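Foro > Peluquería profesional > Productos y técnicas
Tema: ¿Alguien ha trabajado con las extensiones adhesivas Evdale?

rizos_moncada
12 de julio de 2018
Buenas. Me ha visitado el comercial de Bestix, que por lo visto distribuye ahora las Evdale, y me ha dejado el catálogo con un muestrario. Según él son cabello remy con la cutícula entera, aguantan tres recolocaciones y no se enredan en la nuca. Las tres cosas me las han dicho antes de otras marcas y ya sabemos cómo acaba el cuento. El pedido mínimo para salones es de 30 paquetes. ¿Alguna las ha puesto a clientas de verdad, no a la modelo del curso?

Tijera_Norte
Yo las puse en junio a dos clientas. Una encantada. La otra volvió a las dos semanas con cuatro tiras en una bolsita. Se había echado mascarilla en la raíz, me lo reconoció, así que no le echo la culpa a la marca.

marisa_color
Remy lo pone en la caja de todo lo que se vende. ¿Te han enseñado algún certificado? A mí el de Bestix me habló de "origen seleccionado" y cuando pregunté seleccionado por quién cambió de tema y me sacó los champús.

rizos_moncada
Certificado ninguno. Me dio una hoja a color con la referencia 2096, que es el castaño ceniza, y un texto sobre la excelencia. Del origen, ni una línea.

Bakari Mutiso
Trabajo con adhesivas desde hace años y no comparto tanto recelo. Las Evdale son correctas. El adhesivo es mejor que el de Ferura, que a mí me dejaba residuo hasta con el disolvente de la casa. Eso sí, el largo de 50 viene pobre de puntas y hay que cortar, con lo que pagas centímetros que van al suelo.

Tijera_Norte
Os dejo unas fotos.

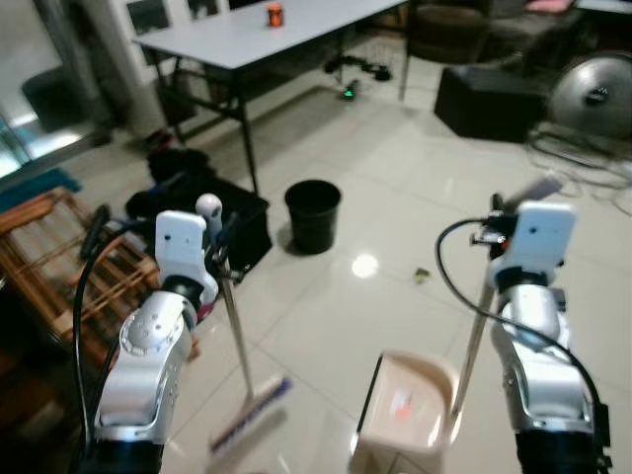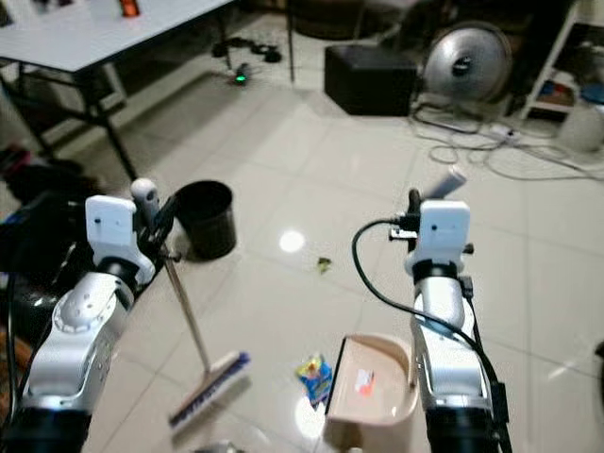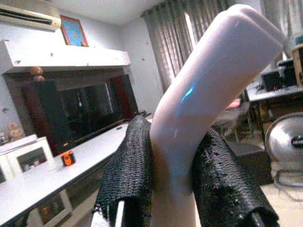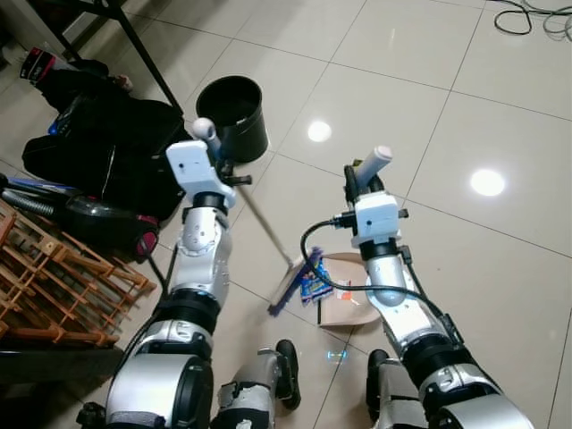

peines_y_peinas
¿Cada cuánto hay que subir las adhesivas para que no sufra el pelo natural?
Entre seis y ocho semanas, según lo que crezca el pelo. Pasado ese plazo la tira gira sobre sí misma, tira de la raíz y se forman nudos justo encima del adhesivo.

marisa_color
De acuerdo con el plazo, pero el catálogo de Evdale habla de doce semanas. Doce. Con un crecimiento normal la tira te queda a tres centímetros de la raíz. O no lo ha escrito una peluquera o lo ha escrito alguien que no quiere que la clienta haga cuentas del mantenimiento.

Bakari Mutiso
Doce es la duración del adhesivo, no el plazo de recolocación. Lo pone en la letra pequeña.

marisa_color
Pues que lo pongan en la grande. La clienta lee doce y luego la que discute en el mostrador soy yo.

rizos_moncada
Ahí le doy la razón a Marisa. ¿Y el precio? A mí me pasan el paquete a 88 euros sin IVA. Me parece una barbaridad para no saber ni de dónde sale el pelo.

Tijera_Norte
A mí me lo dejaron más barato por pagar al contado. Regatea.

lola_mechas
Perdonad que me meta. Con la marca Nzioka, que nadie nombra, yo llevo tres recolocaciones en la misma clienta y el pelo sigue decente. Claro que ella se lo cuida, duerme con trenza y no usa aceites en la raíz. No sé si el mérito es de la marca o de la trenza.

marisa_color
De la trenza.

Bakari Mutiso
Yo probaría con un solo paquete antes de decidir nada. Lavadlo diez veces en el lavacabezas con champú sin sulfatos, secador normal, y mirad la punta. Si lleva mucha silicona de fábrica, al quinto o sexto lavado se nota áspera. Las mías pasaron bien la prueba, pero era otro lote y otro color, no pongo la mano en el fuego por el ceniza.

rizos_moncada
Un solo paquete no me lo venden, ese es el problema. Para catarlas tengo que gastarme más de 1000 euros. Le he pedido una muestra para lavar y me ha contestado que el muestrario "es representativo". El muestrario son mechones de un dedo de largo cosidos a un cartón.

lola_mechas
Eso ya te lo dice todo.

Tijera_Norte
A mí me queda medio paquete del castaño claro. Te mando dos tiras por correo si quieres y las lavas tú.

rizos_moncada
Te tomo la palabra, te escribo por privado. Cuando las tenga lavadas cuento cómo han quedado.

marisa_color
Y pregúntale otra vez por el certificado, por escrito.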